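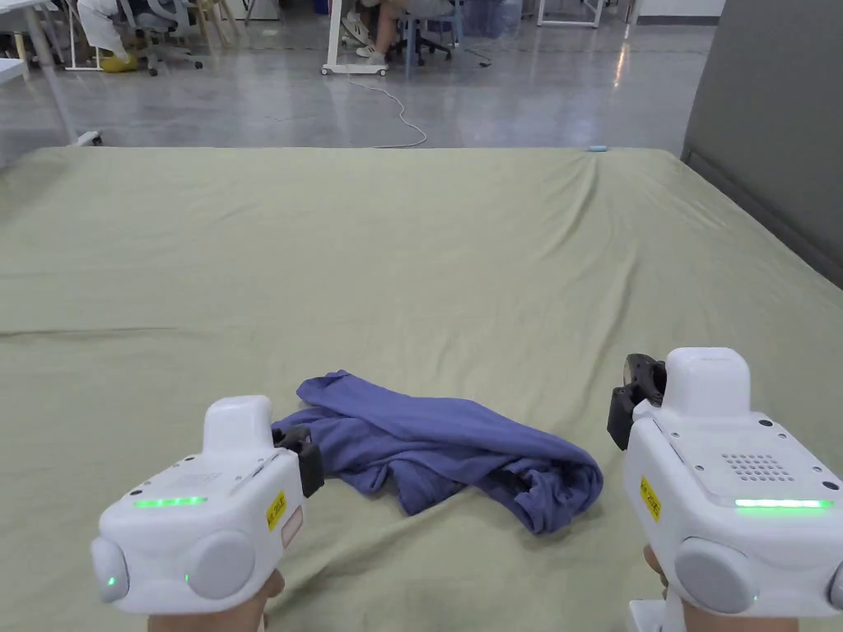 Handheld grippers at a garment station, Odbridge site.

Visit report: Nastska garment handling, Odbridge
1/20/24

Nastska takes in returned clothing for online sellers, checks it, refolds it and sends it back to stock. The Odbridge building handles returns for the whole region. We were shown the intake floor first, then the folding lines, then the room where staff record folding work with handheld grippers. The visit was arranged through Kuroda, which supplies the conveyors and the control software.

Intake is the most automated part of the building. Parcels are opened by machine, the label is scanned, and the garment drops into a tote. A line that needed five people per shift now runs with two. The other three moved to inspection, at the same grade. Inspection is still done by eye and by hand, and the site has no plan to change that. Stains, pulled threads and missing buttons are logged on a touch screen, and the screen text has been enlarged after complaints from the late shift.

Folding is the bottleneck. The existing folding machines take a garment only if it is laid flat and face down, so an operator has to spread each one before the machine can do anything with it. A T-shirt that arrives in a heap, sleeves inside the body, takes longer to open out than to fold. Nastska wants arms that can do the opening out, and the recording room is where the training data comes from.

The operator holds one gripper in each hand and works on a covered surface. The jaws are black, the housings white, with a green LED strip on each. The garment is picked up, opened, folded and set aside using the jaws only. Fingers do not touch the cloth. The operators we spoke to said this was the hard part to learn, as the habit of smoothing a sleeve with the palm is difficult to drop. Most needed four shifts before their folds passed review.

The target for the first phase is 2,000 accepted folds per garment type. Rejected recordings are kept and marked with a reason. Slipped grip is the usual one, followed by a fold that ends outside tolerance.

Work in the recording room is voluntary and rotates with the lines. Staff get a seat between sets and a break every hour, which the lines do not offer. Wrist strain was raised by several people. The site has shortened the sets and is comparing grip weights with the sister site at Sandham, where recording started earlier.

Pay was the other subject raised. Operators get the line rate plus a training supplement, but the supplement ends with the project. Management told us that folding staff will be offered posts as line attendants when the arms are installed — one attendant to two cells — and that the terms are still being discussed. No installation date was given.

We did not see an arm working on cloth. A test cell was behind screens at the far end of the folding hall and was shut down during our tour. Kuroda has offered a second visit once it is running.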